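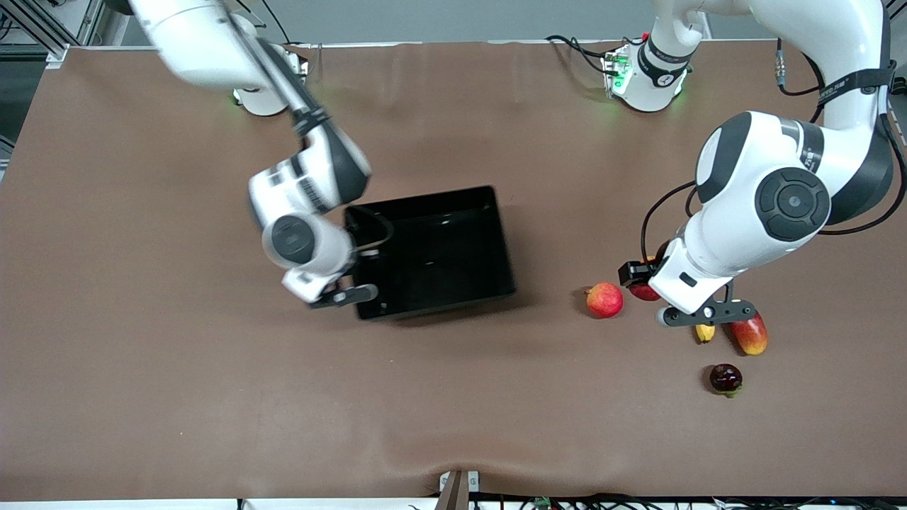

The black bin, empty, on the brown table.

2 December 2018

I have been wanting to write about bins for weeks. Plain, rectangular, open-topped black plastic bins! I know. But I've spent most of the autumn trying to get my bits and pieces under control, and of all the things I tried (and I tried a lot, some of them with drawers) the open black bin is the one I keep going on about to anyone who stands still long enough.

It started in April, when Azra Nikolovski lent me a stack of them for a move. I'd packed the books in boxes and the kitchen in boxes, and then there was all the rest of it -- fuses, picture hooks, the good scissors, the other scissors, birthday candles, a bag of curtain rings. All of that went into Azra's bins. I was supposed to give them back by the summer. I gave her back three and bought my own, 13 of them, from the hardware shop in Stostville, and I'd happily have bought more if they would have fitted on the bus.

What I love is that there's no lid. I used to be a lid person. I had a whole shelf of Cosmont boxes with clip-on lids, very smart, and I never once put anything away in them, because putting a tape measure away meant getting the box down, unclipping two sides, and finding somewhere to rest the lid while I did it. With an open bin you just drop the thing in! Dust does get in, I'll admit, so anything that minds dust goes in a bag first.

I also love a shiny inside. The glossy plastic picks up every little light, and it wipes clean with one pass of a damp cloth. I had a felt-lined basket before and the glitter from one Christmas is still in it.

My method, if you can call it that, is to start with an empty bin on a clear bit of table and do one category per sitting. Last Sunday was screws and wall plugs. I counted them as I went, which was silly but very soothing: 237 screws, and 79 wall plugs to go with them, so somewhere along the line I have been buying screws at three times the rate I need. Borislav Hodžić from downstairs has taken a good handful off me for his shed.

A few things I've learned. Don't fill them past halfway or you're back to digging. Put the label on the short side if they're going on a shelf, and use proper parcel tape over it, as the paper ones curl up. Black bins do swallow dark things, so my cable ties (black, naturally) have moved to a white tub that used to hold yoghurt.

And a table with a matte top is lovely for sorting on. Small shiny things show up beautifully on brown, and I can spot a stray washer from the other side of the room.

Next up is the sewing stuff, which lives in four different places and includes a tin of 100 pins that I'm almost sure is a tin of 60 by now. Senad Nedeljković has asked for any spare buttons, so if you've got a jar you don't want, leave me a comment and I'll pass it on to him.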